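I'd been meaning to go to the Kunwood language open day for years, and every year something came up. This time I booked the train in June, before I could talk myself out of it, and got my name on the list for the Welsh taster, the Irish pronunciation hour and whatever else would have me.

A bit of background if you're new to the blog. I've been learning Welsh for two years, mostly at the kitchen table, and I'd reached that annoying stage where I can read a whole page about somebody's holiday and then freeze when asked if I want milk. I wanted to hear the language coming at me from real people at real speed. I also wanted a day out, if I'm being truthful, and Kunwood does a good lunch.

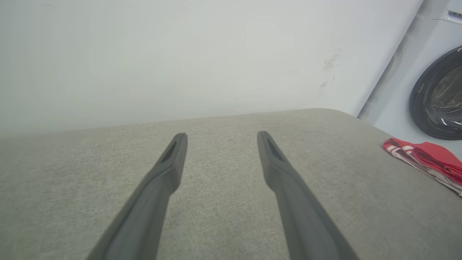
Rhiannon Humphreys
6/8/25

Getting there was easy enough. You come out of the station, turn left, walk up past the bakery and the college is at the top of the hill, which is steeper than the map lets on. They gave me a lanyard and a programme with 35 sessions in it (far too many to choose from!) and pointed me at the coffee. The woman behind me in the queue was learning Afrikaans for her son's wedding and had already got further in six months than I had in two years, so that set the tone nicely.

My first session was mutations with Delyth Wogan. If you've never met a mutation, it's when the first letter of a Welsh word changes depending on what comes before it. So cath is a cat, but "her cat" is ei chath hi and "his cat" is ei gath e. My gath, his chath, I have muddled them all. Delyth doesn't hand out the big table everybody dreads. She had us learn three short phrases by heart, say them until they sounded normal, then swap the nouns in. By the end of the hour I was telling a retired plumber from Hereford about his dog and her dog with no notes in front of me. I still got pen wrong. Ei ben e, ei phen hi. I've written it on my hand since.

Then across the courtyard for the Irish hour, run by a tutor called Ní Bhriain, who opened with her own surname as the lesson. The bh at the start of it is a v sound, and once she'd explained why, half the road signs I'd ever squinted at on holiday made sense. Irish does the same sort of thing to its first letters as Welsh, only it keeps the old letter and puts an h after it, so you can see what the word used to be. I think I prefer that. Welsh just takes your c away and gives you a g and expects you to cope.

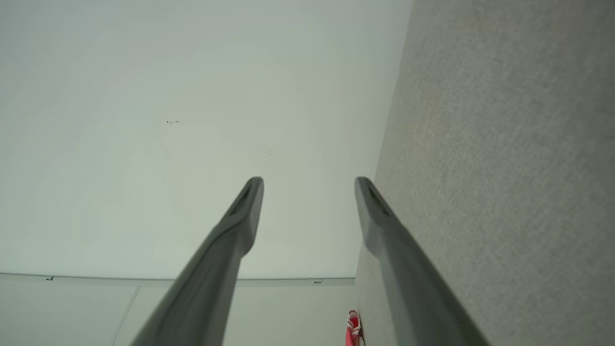
She was also very good on broad and slender consonants, which I have read about several times and never once heard properly. She said bó and beo one after the other, over and over, until the whole room could pick out the difference, and then made us do it back. I couldn't. The man next to me could, and was rather pleased with himself.

Lunch was leek soup and a cheese roll, eaten on the steps. I got talking to Pieter Dlamini and Refilwe Potgieter, who were running the Setswana and Afrikaans tasters in the afternoon, and they talked me into dropping my second grammar session for theirs. Best decision of the day. Refilwe taught us to greet one person and then a group – dumela for one, dumelang for more – and had us going round the room picking the right one. Pieter did the Afrikaans double negative, where you say nie and then, when you think you're safe, you say it again at the end. Ek praat nie Frans nie. I don't speak French. I've been saying it round the house ever since, and it's true as well.

I had a look round the bookstalls afterwards. Hendis had a table of graded readers, and I came away with one that promises to use only 438 different words, about a family who lose a suitcase at an airport. It has a misprint on the very first page, "Rirport", which I found oddly cheering. I'm on chapter four and the suitcase is still missing.

The day finished with a conversation hour led by Delyth Llewellyn. No English at all, tables of four, change places when the bell goes. I was dreading it. The first ten minutes were as bad as I expected and I told somebody I had been a teacher for 300 years. After that I stopped trying to build perfect sentences and just talked, and I got a whole story out about my sister's car. Mutations all over the place, I'm sure.

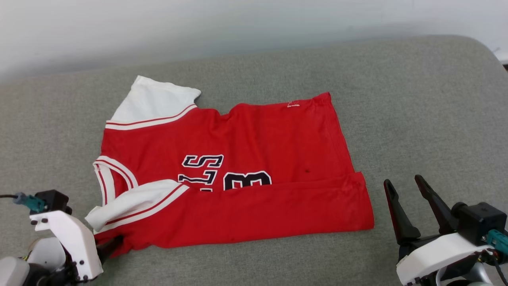 Red jersey with a white shoulder panel

I'd go again. Next time I'd book fewer sessions and leave a gap after lunch, and I'd sit nearer the front for anything to do with sounds. Bring a pencil too, the tables wobble and my pen went everywhere.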